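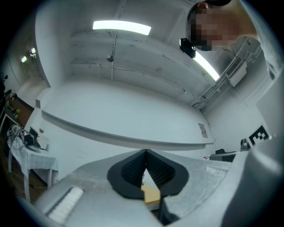 ## Ticket 401 - Hand-held gripper, demonstration room

**Site:** Rekmont, open day
**Reported:** 14th December
**Status:** Closed

The Bemivance host reported that the display lost its link to the gripper twice during the morning demonstration. Visitors were asked to wait 13 minutes.

- Black soft fingers checked for damage. None recorded.
- Link restarted. Fault returned after 2 minutes.
- Data cable replaced with the Tronder spare. Link held for 52 minutes under test.

The afternoon demonstration went ahead as planned. The old cable has been sent to Nieminen for inspection - please quote the ticket number in any reply.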